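How to Edge and Tidy a Long Paved Path (Without Wrecking Your Back)

Posted Apr 9, 2019 in Paths and Driveways

I've been putting this one off because every time I sit down to write it I get an email from Clotilde Hervieu telling me I forgot a step. So Clotilde, this is for you, and yes, the bit about the string is in here.

If you have a long asphalt path with grass next to it, you already know what happens. The edge crumbles. Grit collects in the crumbly part, a little dirt settles into the grit, something with leaves moves in, and a few summers later your path is narrower than it used to be. I look after a stretch like that out at Grasley, and I've made pretty much every mistake you can make with it, including the year I sprayed a line with marking paint on a windy day and came home with orange socks.

You don't need machines for this! A flat spade, a half-moon edger and a stiff broom will get you a very long way.

What you'll need

A half-moon edger, sharpened (a file does fine)
A flat spade
A stiff push broom and a hand brush
A wheelbarrow with air in the tire
50 feet of mason's string and 2 metal pins
A bucket for loose stones
Gloves, a hat, water
A bag of cold patch, if you have bad spots

Take a walk first

Please don't start digging at the gate. Walk the whole thing from one end to the other with your hands in your pockets and just look. I go out in the morning when the light is low and every little dip shows up. What I'm after is the real edge of the pavement, which isn't always where the green stops. On an older path you'll usually find a margin of gravel and broken asphalt between the good surface and the weeds, and it gets wider in some places than others. Look at the surface too. Faded patches and scuffed areas are fine to leave alone if they feel solid under your boot. Anything that rocks or crunches goes on the list.
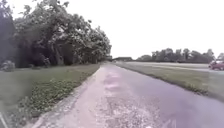 I carry a stub of chalk and put a tick on the asphalt next to each spot I want to come back to. Chalk washes off, so nobody gets mad at you. Thierry Millet, who helped me through my first season, used to write it all down in a notebook and then leave the notebook in his truck. Use the chalk.

Decide what counts as edge

You've got two choices with a crumbly margin. You can dig it out and cut a clean line right up against the solid asphalt, or you can keep it as a gravel strip and just stop the weeds from crossing it. I used to be a clean line person all the way. These days I keep the gravel on anything longer than a driveway. It drains well, it gives your mower wheel somewhere to go, and pulling it out can take chunks of good asphalt along with it (ask me how I know).

If you do want the clean line, go gently and work with the spade held almost flat, scraping away from the pavement. Never lever against the asphalt. It will lose, and then you'll have a bigger hole than you started with.

Set the string

Push one pin in at the start, run the string out, and pin the other end so it sits on the green side of the gravel. Pull it tight. If your path bends a little, don't fight it with one long run. Use shorter lengths and move the pins more often, then round off the corners by eye afterward. Gladys Kaijage lays a garden hose down for the curvy parts and follows that, and her curves are nicer than mine, so try the hose if you have one handy.

Cut, lift, shake

Stand on the grass side, facing the path. Set the half-moon against the string, step on it, rock it side to side and pull it out. Overlap the next cut by an inch or two. I do a run of ten or twelve cuts before I stop to lift anything.

Then come back with the flat spade and slide it under the strip you cut. It should peel up in floppy pieces. Shake each one hard over the path side so the grit falls out, and toss the green part in the barrow. Clover comes up easily. Dandelions and plantain want a knife and some patience, and you need to get the root or you'll be back in March saying bad words.

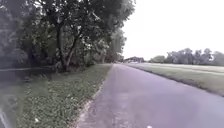
Pace yourself, by the way. My personal limit is 100 feet in a session and then I go home. The time I tried to do double that I couldn't tie my shoes the next morning, and I was 43, so it's not like I was ancient.

How much of the verge should you cut?

Less than you think. I only take the strip that's creeping over the gravel. Past that I leave the low stuff alone, clover and all, and mow it high a few times a year. It holds the soil, bees like it, and a rough bit next to a tidy edge looks perfectly fine to me. Knut Kuhlmann disagrees and thinks it should all be shaved down like a putting green. Knut is welcome to come and do it.

Sweep toward the margin

Big loose stones go in the bucket first. Then sweep from the middle of the path outward, with short strokes, and let the fine grit end up in the gravel strip where it can do some good. Don't sweep it onto the grass or your mower will throw it at your shins.

Any trees nearby? Do one more sweep after the leaves drop in the fall. Wet leaves left against an edge turn into potting soil quicker than you'd believe.

Patch the bad spots

Go back to your chalk ticks. Brush out each hole until it's clean, take out anything that wobbles, fill it a little proud with cold patch and tamp it down. I use the end of a fence post. Read the bag for temperatures, because some of them hate the cold, and keep bikes off it for as long as the bag says.

Keeping it up

Once the first cut is done, the rest is easy. I walk the edge with a hand hoe every few weeks in the growing season and nick out whatever's trying to cross. Bethel Kassa asked if she could lay weed fabric under the gravel instead. You can, but the dirt just builds up on top and the weeds root down into the fabric, and then you get to pull the two apart with your fingers. I'd skip it.

Next time I'll do sharpening the half-moon, with the file and the clamp and everything.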